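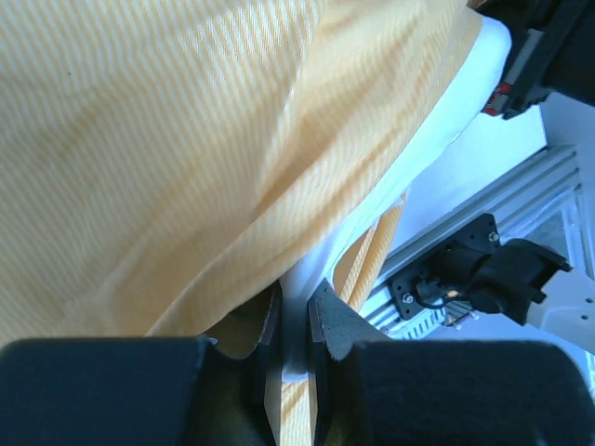
## Pillowcase questions

**Should I wash a new case before using it?**
Yes. Wash it inside out, and check the care label first – ours is sewn in near the opening.

**How do I get the pillow in without a fight?**
Fold the pillow lengthwise, push it to the far end, then let go and shake the case by its open edge.

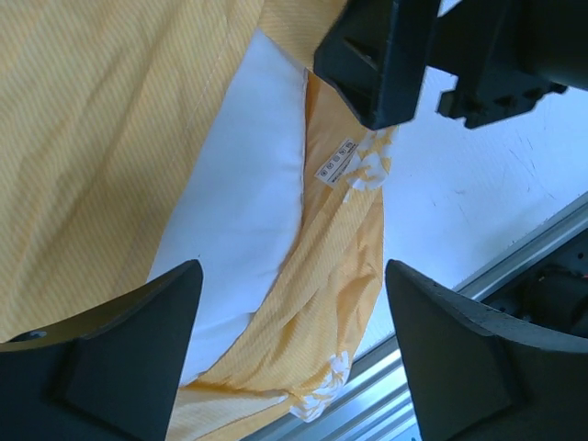

*Yellow stripe case with its white pillow and care label.*

**Can I exchange a case I've washed?**
No. Unwashed cases can be exchanged at Susutden until 25th March – ask for Ülle Rebane.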